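Is the Siltska season pass worth it if I only play solo?

I've had Siltska for a few weeks, a creature-raising and settlement game, if you haven't come across it. I've put 40 hours in, all on my own, and I've got as far as the marsh region. The game keeps pushing the season pass at me every time I load a save. The store page says it adds "over 600 new items and encounters" but won't say how many of those you can use outside multiplayer. I don't do multiplayer. My connection isn't up to it and I don't enjoy being flattened by strangers.

Has anyone bought it and played alone? I don't trust the reviews, they all seem to have gone up the same morning the pass did.

3 answers

Answer 1

Yes get it, loads of new stuff and the new monsters look great. Worth every penny.

Answer 2 (accepted)

I'd hold off. I bought the pass in July and went through the in-game catalogue afterwards, which I should have done first, as you can open it without owning anything. It's under Extras, then Catalogue, then set the filter to Season.

I got 544 entries, so I don't know where "over 600" comes from unless they count colour variants twice. Most of what's listed is saddles, banners, fence skins and arena flags. Arena flags do nothing in a solo game. You can't even put them up in your own settlement.

The part that matters to you is the Darnero valley, a proper new map with its own breeding lines. It took me 24 evenings to clear, but I'm slow and I restarted once when my herd starved. The feeding rules are different there and the tutorial doesn't mention it. Keep your grain store full before you cross the bridge and ignore the advice from the trader.

I'd call the valley decent. Whether it's worth the full price of the pass is another question, and I'd say it isn't. The last pass was sold off cheap once the next one was announced, and I can't see why this one would be any different.

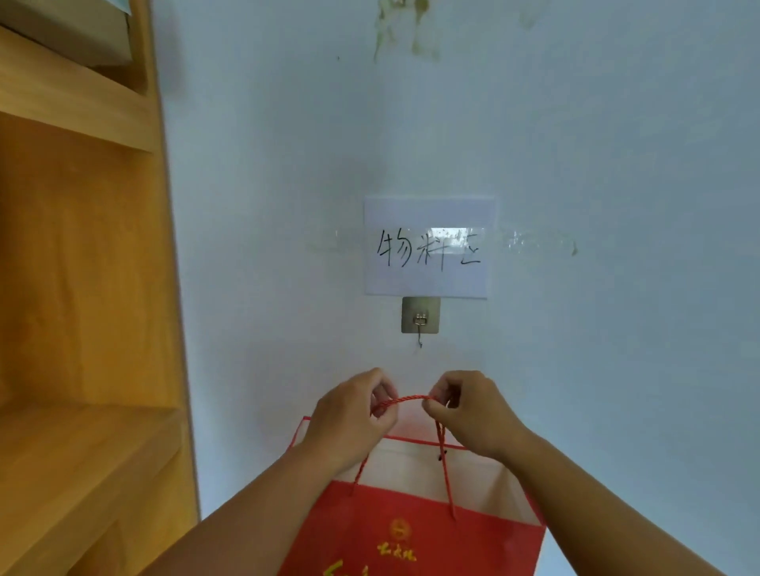
One more thing to check is the save format. Once you've loaded a save with the pass installed, it won't open without it. Copy your save folder somewhere safe first. The support page claims this was fixed, but mine still refused to load after the patch that was meant to sort it.

Answer 3

Mostly agree with the above, except the Yousafzai breeding line isn't locked to the valley. You can get the eggs in the base game by trading at Dravetti harbour at night. It takes ages and the drop rate is miserable, so I suspect they've made it that way on purpose to sell the pass. I can't prove that.

Also the load screen advert can be switched off under Options, Notices. It came back for me after an update, so you may have to do it twice.

Last updated: October 22, 2026

Contact | Copyright | Back to top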